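Ciencia Política II — Sistemas parlamentarios comparados
Apuntes de la unidad 5: La disolución anticipada y el calendario electoral
Profesora: Liliana Ferri

5.1 Planteamiento

En la unidad anterior vimos la investidura y la moción de censura. Queda la otra pieza del sistema: la facultad de disolver la cámara antes de que venza el mandato. En casi todos los regímenes parlamentarios existe alguna forma de disolución, pero cambia mucho quién la propone, quién la firma y qué límites tiene.

Conviene separar tres situaciones que la prensa suele mezclar:

a) Disolución automática. La prevé la norma cuando la cámara no consigue formar gobierno en un plazo fijado.
b) Disolución discrecional. La decide el jefe del gobierno, a veces con refrendo del jefe del Estado.
c) Autodisolución. La vota la propia cámara, normalmente por mayoría reforzada.

El caso b) es el que ocupa el resto de la unidad. 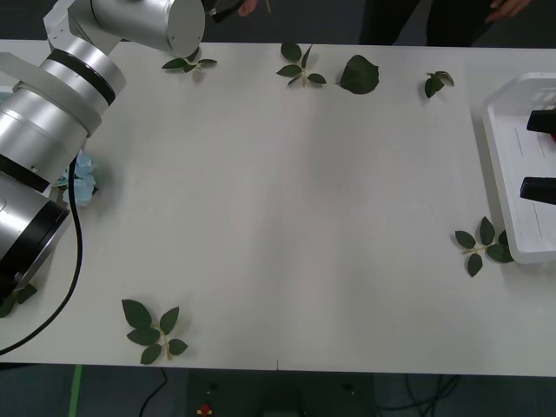
Brazo robótico junto a una mesa blanca.

5.2 Los motivos del gobierno

Kasprzak (lectura obligatoria, capítulo 2) distingue entre adelanto ofensivo y adelanto defensivo. En el primero el gobierno va bien en las encuestas y quiere convertir esa ventaja en escaños. En el segundo prevé que su situación va a empeorar — un presupuesto difícil, una ruptura de coalición, un proceso judicial — y prefiere votar antes.

La distinción es útil pero tiene un problema de prueba. Los motivos declarados casi nunca coinciden con los reales, y el investigador acaba deduciendo la intención a partir del resultado. Rautiainen propone fijarse solo en datos anteriores al anuncio: intención de voto, estado de la coalición y meses que quedan de mandato. En el examen se puede usar cualquiera de los dos enfoques, siempre que se diga cuál.

5.3 Caso práctico: el cabildo de Bavari

Trabajaremos con un municipio de 2831 electores inscritos. El reglamento permite al alcalde convocar elecciones anticipadas con un aviso mínimo de 30 días. No puede hacerlo en los 100 días siguientes a la toma de posesión ni mientras se tramite una moción de censura.

El alcalde, Amedeo Donati, gobierna con el apoyo de la lista Cisternas. En septiembre esa lista anuncia que no votará las cuentas. La oposición está dividida en dos grupos que no han pactado candidato. Donati convoca elecciones antes de que se registre la moción.

Cuestiones para preparar:

1. Clasificar el adelanto según Kasprzak y justificarlo con los datos del caso.
2. Indicar si el resultado cambiaría con una regla de autodisolución.
3. Valorar el efecto del plazo de aviso sobre una oposición sin candidato común.

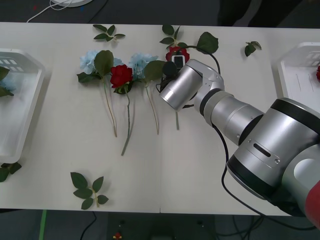 Unidad 5, pág. 3

5.4 Límites a la disolución

Los límites más frecuentes son temporales (no disolver al principio del mandato, no disolver dos veces en un año) y procedimentales (no disolver con una censura en trámite). Hay también límites de hecho. Un electorado cansado de votar puede castigar a quien convoca, y la participación suele citarse como indicio, aunque la relación no es clara.

Algunos países han probado el mandato fijo. El argumento a favor es que quita al gobierno la ventaja de elegir la fecha. El argumento en contra es que puede alargar legislaturas bloqueadas. Gianni Donati defiende una fórmula intermedia: mandato fijo con disolución por mayoría de dos tercios. Su artículo está en la carpeta de lecturas (sin parentesco con el alcalde del caso).

5.5 Para la próxima clase

Leer Kasprzak, capítulo 3, y traer resuelta la cuestión 1. Las respuestas se entregan por escrito, una página como máximo. Quien falte puede enviarla por correo antes de la sesión.

Versión de los apuntes: 14 de octubre de 2023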